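Chapter 6
Looking After a Two-Arm Wash Cell

By the end of this chapter you should be able to set up a bench cell for washing work, do the start-of-shift checks, change a sponge without upsetting the grip, and spot a cable fault before it stops the job.

6.1 What gets dirty

Chapters 4 and 5 dealt with dry cells. Pick, place, count, repeat. Washing is harder on everything. Grease gets on the fingers, foam gets in the joints, sauce gets on the lens. Most of the call-outs logged at the Velska training kitchen were not for motors or boards at all. Dirt and cables, mainly.

Start with what the wrist camera has to cope with. Glazed plates throw light straight back at it, and a patch of glare can hide a smear or be mistaken for one.

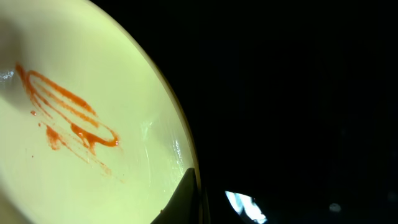 Fig. 6.1 Wrist camera view of a plate with sauce. Note the glare on the glaze near the rim.

If your plates look washed out on the screen, check the lamp angle first. Then wipe the lens. Only then touch the exposure setting. Students always do it the other way round and spend the afternoon undoing it.

6.2 Laying out the bench

The practice load in this chapter is the Tidano one: a round black tray with three plates on it, and a dirty baking tray next to it. Round tray to the right of the baking tray, both within reach of the arms. Check reach with the arms moving slowly, no water on the bench yet.

Cables next. Each arm needs a loop of slack at the wrist, big enough that the wrist can turn fully without pulling it tight. Too much slack is nearly as bad — the loop drops into the tray and comes up covered in grease. Run the wrist to both ends of its travel and watch the loop the whole way. Look for the green lights on the right arm as well before you go on.
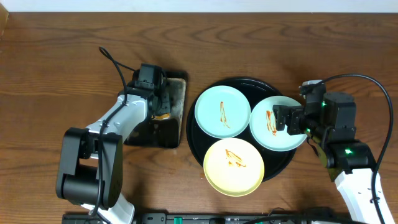
6.3 Fitting and checking the sponge

A sponge is a tool like any other and has to be fitted the same way each time. Open the fingers, fold the sponge with the scouring side out, close on the lower part. Tug it. If it slides, open and start again, dont just add force. Extra force squashes the foam flat and wears the finger pads.
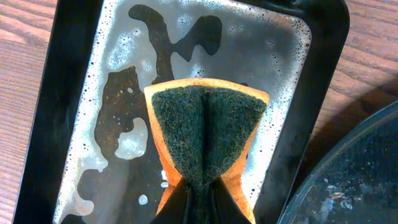
Fig. 6.2 Sponge folded in the gripper, green side outward, on a soapy tray with burnt-on patches.

Replace the sponge after 200 strokes on burnt metal, or 1,000 on plates. Log it. The Khokhar sheet at the back of the book has a column for this, and one for finger pads, which are checked at the same time.

6.4 Start-of-shift checks

Allow 17 minutes. Less once you know teh cell.

Power off, wipe both grippers, look between the fingers for bits of foam. Wipe the lenses. Follow each cable from wrist to base with your hand, feeling for nicks. Power on, lights, then home both arms one at a time. 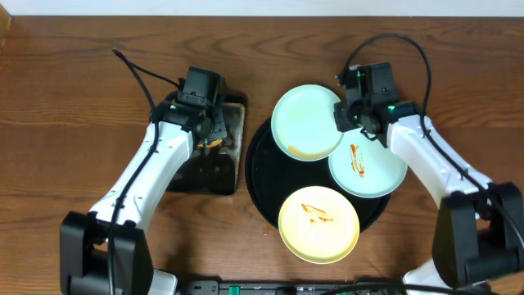

Never home both together on a loaded bench. The paths cross over the middle and a plate hanging over the edge of the tray is the first thing to go. Keep water well away from the power sockets and switches, and if any does reach them, isolate at the wall before you mop up.

Grease on a gripper housing comes off with a damp cloth and a drop of washing-up liquid. No sprays. The joint seals on the Nolness arms used in our exercises will not keep out a spray, whatever the pressure.

Now read the fault table in 6.5 and have a go at Task 2 before moving on to re-zeroing a joint.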